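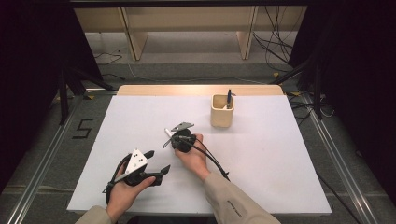

Ticket 2448 – left gripper tracking jumps mid-recording
Opened by: Jasper Claeys
Project: Altcombe student manipulation project, pen and cup task
Status: open, workaround in place

Hi all, sorry for the wall of text, I've been poking at this since lunch and I want to get it down before I forget which cable I swapped.

Short version: when I record with both hand-held grippers, the left one's position is fine for a while and then hops sideways by a couple of inches, stays there for a second or two, and hops back. The right one is rock solid. In playback it looks like my left hand is teleporting, which is funny the first time and then you remember you have to throw the episode out.

I recorded 50 episodes this morning and 17 of them have at least one hop. That's way too many for the training set we promised Phetsri (the other team in our section, they're doing the policy side and they need our data before they can do much of anything).

What I've tried so far:

1:10 pm – Restarted the Skorel recorder. No change. Restarted the whole laptop too, just so I could say I did.

1:25 pm – Swapped the USB ports so left was on right and right was on left. The hop stayed with the left gripper, so I don't think it's the port. Swapped them back.

1:40 pm – Wiped the marker plate with a dry cloth. I got my hopes up because the next three episodes were clean, and then the fourth one hopped twice.

2:05 pm – Re-ran the calibration. The error number came out the same as last week's, so I left it alone.

2:30 pm – Went through the log for one bad episode line by line. The hop starts at frame 231 and the recorder prints "pose ambiguous, using previous candidate" right there. Same message in the other bad ones I opened. None of the good ones have it.

2:50 pm – Tried to make it happen on purpose, and I can! If I reach low and roll my wrist out so the plate tips away, I get the message nearly every time. If I keep my wrist flatter it's fine. So it's something about the angle of the plate, and I guess the solver can't decide which way it's facing and flips between two answers.

3:15 pm – Loosened the plate and turned it a little further up on its mount, tightened it, calibrated again. Ten more episodes, one hop. Much better but I don't love it, and now the left gripper's offset doesn't match the one in our Grarkine config, so please don't mix today's later episodes with the early ones. I put them in a folder called plate_turned.

Stuff I haven't tried:
- a bigger marker plate (do we have one? I looked in the drawer and only found the old cracked one)
- turning up the smoothing in the recorder, which I'm kind of scared of, it might just hide the hops
- having someone with smaller hands do it, in case it's just how I hold the thing

One unrelated thing while I'm here – the cable on the left gripper pulls when I reach for the far side of the board. It hasn't come out yet, but I can feel it tug. Could we get a longer one, or at least some kind of clip for the sleeve?

Update, 4:20 pm: the recorder has a setting called reject_ambiguous and it was off. I turned it on and it drops those frames and fills the gap afterward. I ran two of the bad episodes back through it and the hops are gone, though one has a little wobble where the gap was. I'm going to run the rest of the bad ones tonight and put the results in the shared folder. Please leave this open until someone on the Phetsri side has looked at the wobble and told me if they can live with it.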